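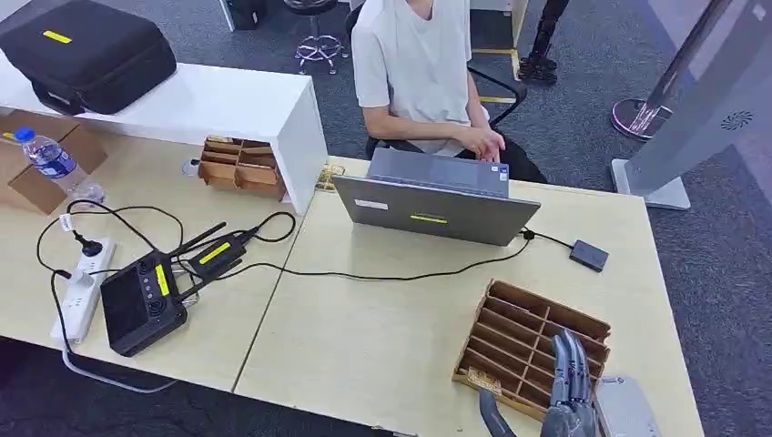
Last updated March 25, 2019

# How to transcribe a recorded interview by hand

I have typed out many interviews for the Umham village history project, and at the beginning I did it badly. I stopped the recording after each word, I corrected every comma, and one evening of talk took me weeks. The method on this page is slower than a computer program but it gives a text you can trust, also with old speakers and strong dialects. It works for family recordings, for school work and for a local newspaper.

## Before you start

Make a copy of the sound file and put the original away. Work only with the copy. Give it a name that says who speaks and in which place, for example `baumgartner-severin_umham_part1`. Do not put spaces in the name if you will send it to other people.

Listen to the beginning without typing anything. It is tempting to skip this, but your ear needs some time to get used to a voice. When I worked on the recording of Kathleen Ó Súilleabháin, who came to our valley as a nurse, I understood nearly nothing in the first minutes. After a coffee and a second try she was perfectly clear.

You will need:

- a player that can slow down the sound and jump back with one key
- headphones which close around the ear
- a simple text editor
- paper and pencil for names

Set the jump to 2 seconds. Longer jumps make you hear the same sentence too many times, and you get tired.

## Decide your rules and write them down

There are different ways to transcribe and none is the only correct one. What matters is that you stay with the same way from the start to the end. Write your rules at the top of the document. Mine are these:

1. I write every complete word that is spoken, also when it is repeated.
2. I leave out "uh" and "hm", except when it is the whole answer.
3. I do not repair the grammar.
4. A dialect word stays as it is, with the meaning in square brackets after it.
5. A place I can't understand becomes `[unclear]` with the time.
6. Laughing, crying or a long silence goes in square brackets.

Rule three is the one people discuss with me. Noemi Rizzi, who reads my texts before they go to the archive, would like to correct small mistakes. I say that the reader can make the sentence nicer in his head, but he can't get back the original one if I have changed it.

## First pass: get the words down

Slow the sound a little. Too slow is not good, the voices become deep and strange and you lose the melody of the sentence. Type half a sentence, listen, type the next half. Don't look for spelling mistakes now.

Start a new line each time the speaker changes, and begin with initials:

```
SB: And then the bus went only to Asska.
GS: Only to Asska? Since when?
SB: Since the flood. [laughs] You had to walk.
```

Put a time at the start of each new subject. Some people put it on every line, and the page becomes hard to read.

If you hear a name you don't know, write it as it sounds and put it on your paper list too. I once wrote "the Saugg house" through a whole interview, and it was the Zaugg bakery. With the list I could correct everything in one search.

Take a break before you think you need one. My mistakes nearly always come at the end of a long sitting - I start to write what I expect to hear.

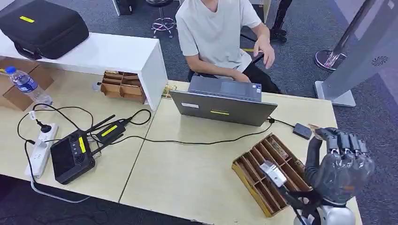
*Laptop work at two tables pushed together. The cables need their place too.*

## Leave it alone

Wait at least 24 hours before the second pass. If you check directly after typing, your memory fills the holes and you read words which are not on the page. I usually do something else from the project in this time, like asking for the names on my list. A telephone call to the speaker's family solves more of them than the internet.

## Second pass: check against the sound

Now play the recording at normal speed and read along. Keep your hands away from the keyboard as long as you can, and stop only when you find a difference. Look especially for:

- small words such as "not", "never" and "only"
- numbers that sound similar, like fifteen and fifty
- places where both persons talk at the same time
- the end of long answers, where the voice becomes quiet

Return to each `[unclear]` and try it at a different speed. Sometimes a faster speed helps, I don't know why. If it's still not clear after two tries, leave the mark. A guess looks exactly like a fact when it is printed.

If you have a colleague who knows the dialect, ask this person to listen only to the marked places. Gebhard Schnyder did this for me with the Plollia recordings and needed one afternoon, and he found that what I had called "the old bread" was the old bridge.

## Give it back to the speaker

Print the text in large letters with a wide margin and bring it to the person who was interviewed. Many are shocked at first by how spoken language looks on paper. Tell them before they read that everybody talks like this.

They may want to take something out. I mark such a part with `[removed at the wish of the speaker]` and save this version under a new name. Emiliano Ibarra wished to take out a story about his neighbor, and in September he called me and wanted it in again, so keep the earlier version until all is signed.

## Saving the finished text

Save one copy as plain text and one as PDF. Put the sound, the text and the signed permission in the same folder, and store a second copy of the folder in another building. On the first page write the name of the speaker, the name of the person who asked the questions, the place, the date of the recording and your own name as transcriber.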